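Hevico wants eight people to help write the handling rules for robots that push wheelchairs on wards. Nurses, porters and chair users preferred. Most codes we've read were written by people who never pushed one. 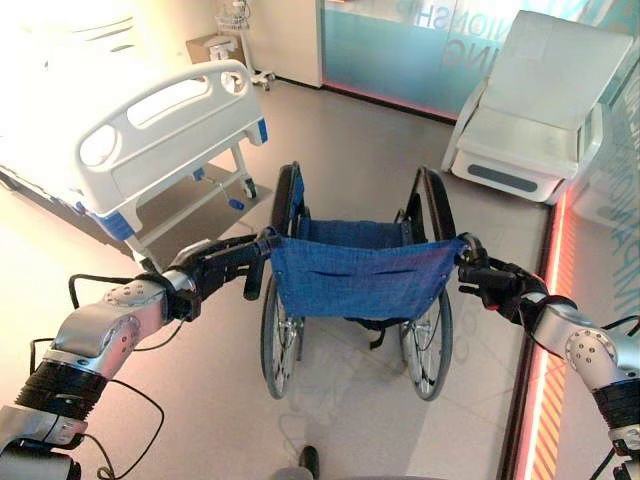

Photo: Naledi Buthelezi / Hevico

Who checks the brakes? Who can say stop? The draft is vague on both. 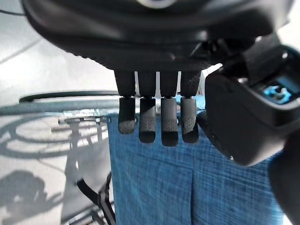 Ro-un Kong wrote back that a rule without a test is only a wish, and we agree.

Expect 14 sessions, paid, ending in August.
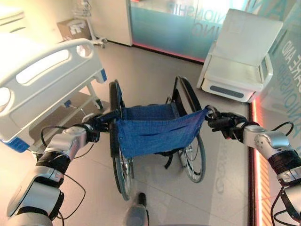 You may sign the final text or refuse to. Write to Ok-hee Maeng by 10 March 2021.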